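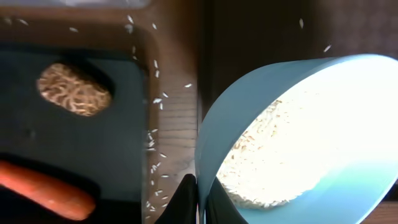
30 November 2022, Plitcombe, long table

Tray clearing for the Kolow layout. Lech Malinowski set the table, I kept the notes. Same table as last time, same three stations from left to right: clear tub for trash and scraps, serving tray in the middle, gray dish rack on the right. The question is still whether the tub belongs on the left by itself or next to the rack, and what to do about loose food.

Used dry rice again as the loose food. Cooked rice is closer to the real thing but it sticks to everything and we can't weigh it fairly afterward. 200 g measured out of the bag at the start. I wrote the weight on tape and stuck it to the bag so we don't argue about it later.

Setting the tray

Dishes are the mixed ones from the shelf, no matching set. Bowls in more than one size, a couple of little cups, the small pink dish, chopsticks. Lech wanted spoons as well but we decided to keep cutlery for another day. Trash is a snack wrapper and a paper napkin, both crumpled first. A flat napkin is too easy and never happens at a real table.

We also put play-size food on for some rounds, the carrot mostly. It goes to the lidded box and not to the rack, which sounds obvious, but on the first layout sheet I had written only "food to left" and there are two containers we use on the left depending on the round. Fixed the sheet. It now says lidded box for whole items, open tub for scraps and paper.

Whole items

The carrot lay against the left edge of the tray with the lidded box right beside it. That is a very short move, and I think it makes this round look better than the layout deserves. The far side of the tray is the one to worry about. The right side sits close along the rack, and anything lying between the two is awkward to get at. Next time put the whole item on the rack side and repeat.

Crumbs: there were specks all over the tray and a few on the wood near it. They show up badly on the dark surface, in the sense that you see every one. Good for checking. A customer would probably prefer a lighter tray. The patterned surface also holds small bits, and a damp cloth goes over the top of them without picking them up. A dry brush was better, used along the short side toward a corner.

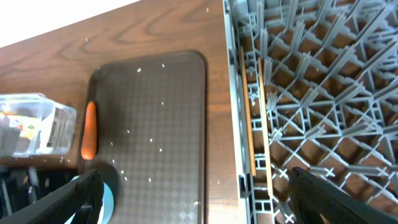
Loose food

Rice went from the light blue bowl, tipped over on its side. It runs down the wall of the bowl and collects, then comes over the rim in a spread. I had hoped for a narrow stream. The smooth bowl doesn't give you one unless there is a lip, and ours has a plain round rim.

Things to note about the rice:

- Dry grains bounce. They went past the tray and onto the wood.
- The grain of the table hides them from where I was standing. Get down to table level before calling it clean.
- Don't push rice along the table with the side of your hand. It goes off the edge and then somebody steps on it.
- Empty into the tub with the rim close to the tub wall. Height is the whole problem.

Swept up after the last round and weighed it: 148 g. So a quarter of the rice is missing. Part of it is in the rack, I'm sure, because the lattice is open and things drop through to the table below. Part went on the floor. We should have put paper under the table before starting and we have that written down from the time before as well.

Paper and wrappers

The layout with the big bowl is the one we keep coming back to, because it has a bit of everything on it. Bowl at the back with scraps in it, chopsticks to the right, cup and small dish toward the front. The napkin and the wrapper hang at the back edge, behind the bowl. That means reaching over the bowl to get to them, and the bowl is the thing most likely to be knocked. Lech says clear paper first, always. I would say bowl first if the bowl is the tallest thing on the tray. We tried to settle it and couldn't, so both orders go on the sheet for January.
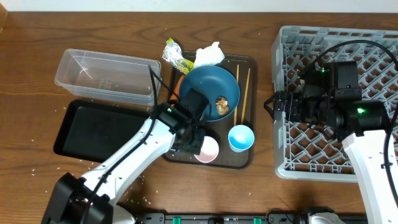 Big bowl layout, with the napkin and wrapper behind it.

The scraps in the bowl are the other reason to think about order. If the bowl goes to the rack before it has been emptied, the scraps go with it. Written on the sheet in capitals: EMPTY, THEN RACK. The tub should be open and within reach before the bowl is lifted.

Crumpled napkin is easy to pick up anywhere. The wrapper is slippery and springs open when you let go of it, so it wants to be pushed down into the tub, not laid on top.

Racking

The rack has a diamond lattice and no proper slots for bowls. The big bowl stands on its edge if it goes into the far corner, where it has two sides to lean on. Anywhere else it rolls. The small bowl ended up on its side next to it and stayed put, which is fine for draining but takes up more room than it should. Small cups and anything egg-shaped can go nearer the front. Put the big bowl in first. If the small things go in first you end up lifting them out again, which we did.

Chopsticks don't work in this rack at all. They slide in between the ribs at an angle. Need a cup or a narrow holder for them. Galanis has one in their list and I have asked for a sample.

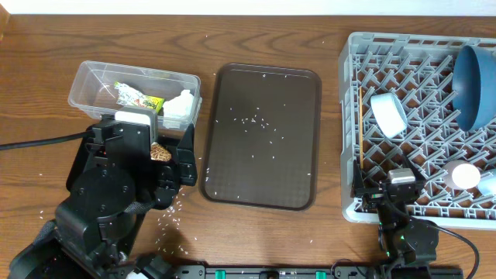 Paper and wrapper in the tub, bowls in the rack, rice still to do.

The state above is where I would stop and call it "dishes done". Rice in the middle of the tray, some on the wood, dishes off and paper off. From there it is a brush job only. I think the timing should be split at that point, dishes and paper in one number, rice in the other. At the moment we have them together and the rice swamps everything else.

Rounds logged: 13. Longest gap between rounds was the lunch break and then the 30 minutes spent looking for the small brush, which was in the drawer with the tape.

To do

Paper under the table before any rice comes out.
Bowl with a pouring lip, if we have one. Check the Emov box.
Whole item on the rack side of the tray, repeat.
Tub next to the rack, repeat. We ran out of day for this and it was the main question, so it goes first next time.
Chopstick holder.
Vacuum under the rack end of the table. Rice is also in the left drawer somehow.
Label the lidded box and the open tub, different color tape.

Selma Dimitriou

Comments

Lech M.: Paper first. I'll bring my reasons in writing. Also the missing rice is mostly the floor, I swept the far side after you left and got a good handful. Didn't weigh it, sorry.

Selma D.: Please weigh it if it's still in the dustpan.

Lech M.: It's in the bin.

Guest: For the scraps, do you scrape or tip? We scrape at our place and it leaves much less on the rim, but you need something flat for it.

Selma D.: Tip, so far. Will add a scraping round.

Last updated by S. Dimitriou, to-do list only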